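# Blocks, Boards and Bright Colors: The Shape Shelf

I have been wanting to put this page together for ages! Anyone who has come by the Annan playroom knows I can't walk past a bin of toy blocks without stopping to sort it, stack it, or line it up by color. Yayra Appiah finally told me to stop talking about the shape blocks and give them a page of their own, so that's what I've done. Updated 8/29/23.

The pieces come from a few different places. The oldest ones are from the Hindance set, which we picked up in April from a family whose kids had outgrown them. The rest got mixed in later, and by now I couldn't tell you which star came in which box. I kind of love that. They all live together on the shelf by the window and they all get played with.

**A few notes on my favorites before the gallery**

*Hearts.* I didn't expect to like these as much as I do. A heart is a really funny shape to build with. It has a point where you want a base and two bumps where you want a roof, so it goes down flat first and everything else has to work around it. Ekow Alhassan's youngest calls them "the leaves" and I've started doing it too.

*Stars.* The troublemakers! Five points, endless ways to get one wedged against its neighbor. They're also the first thing every kid reaches for, and I've seen real negotiations over the red one (there is also a green one, which gets picked second and then never given back).

*Cubes.* Good old cubes. You can put one next to anything and it looks tidy. I always set the cubes out first when I'm laying a board, then fill in with the odder shapes, and if I get bored I start over with the cubes somewhere else.

*Cylinders.* My personal number one. Stand them up and they're posts, candles, cups of tea or people waiting for a bus. Tip them over and they're off across the floor and under the radiator, where I found 11 of them the last time we moved the furniture. Eleven! Some had been gone so long we'd already replaced them.

*Triangles.* Roofs, ramps, slices of cake, boats. A triangle looks different every time you turn it, and that makes it the best piece on the shelf for the "what is it now?" game. Our record is 18 answers for one block before somebody said "a triangle" and we all had to stop.

**On the board**

A big wooden board is the best thing you can give these blocks. On carpet they lean and topple, and on our long table they wander into the snacks. On plain wood every color pops, and you can leave a wide open stretch in the middle for whatever is being worked on. I like to park the spares along the far edge in little groups, some with breathing room and some shoulder to shoulder.
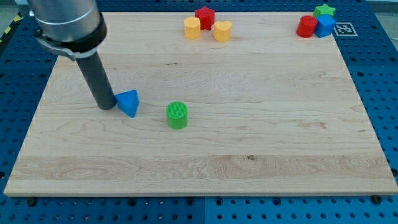 I never plan the groups much, either. Yellow and red together always make me happy — it's a birthday party color scheme — and red, blue and green packed in close remind me of the marker cup at my grandmother's house. Then you need one or two pieces out in the open, away from the rest, so there's something to start with. A blue triangle and a green cylinder make a great pair for that. One is all corners and the other hasn't got any!

**Odds and ends**

The full collection stands at 82 pieces if you count the chipped ones, and I do count the chipped ones. Yayra keeps them in a Prolter tub with a lid that almost closes. Cleanup goes by shape this season, not by color, and it takes a lot longer, but the kids seem to enjoy arguing over where the half-moons go.

If you have spare blocks in shapes we haven't got, I would love to hear about them. Hexagons especially! Ekow swears he once owned a whole bag of them and is still looking in his garage. More pictures as soon as the ovals get here.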